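3.2 Workspace and sorting task

The sorting station was built by the students of the second-year automation course between February and May. The group decided early that all teams should share one table layout, so that a program written by one team could be tested by another without moving anything. The layout is simple. A steel tray lies in the center of a white table, with two yellow bins on each side of it, and two arms work over the tray. The parts to be sorted are small electronic pieces, such as connectors, short cables and round circuit boards.

We put white paper in the tray after the first trials. The bare steel reflected the ceiling lights, and the detection program, which the students named Cele, often took a reflection for a metal part. With the paper the number of false detections became small enough that the teams could concentrate on the motion of the arms. The raised edge of the tray still reflects, and in Cele this zone is masked by hand.

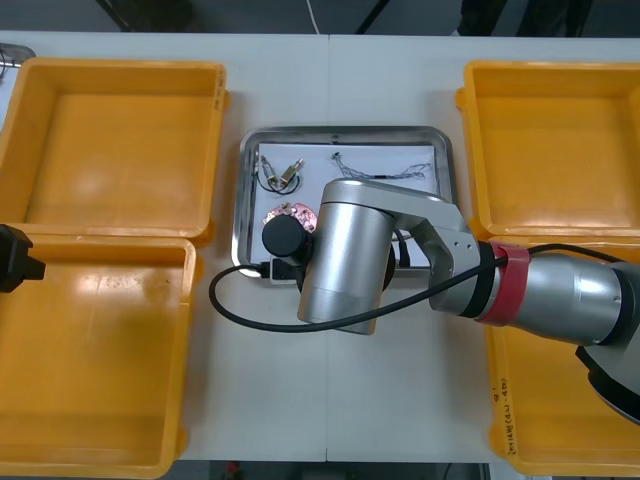

Figure 2. The shared workspace with the tray and the four bins. The end effector of the right arm is over a round circuit board; two connectors and a braided cable are also in the tray.

Each team received the same rules. A part counts as sorted when it rests completely inside the correct bin. A part that touches the table outside the tray and the bins counts as lost, and it is not put back during the same run. The two arms may not be over the tray at the same moment — this rule was added by Reynaldo Macapagal, who supervised the laboratory hours, and it made the programs slower but much easier to debug.

In total the teams completed 145 runs. Of these, 139 are used in the analysis of Section 4. The other runs were stopped by the operator before the first part was reached, in most cases for a wrong start position of the left arm, and they give no information about the sorting itself.

The cables were the most difficult parts for all teams. A rigid connector can be described by one position and one angle, and the students had learned this method in the first semester. A cable changes its shape each time it is touched, and the team of Ariel Enriquez and Brigitta Wallner spent 7 laboratory sessions only on the question of where to take hold of it. Their final answer was to approach near the plug and to move slowly. The other teams later accepted the same approach, with small changes in the height of the arm.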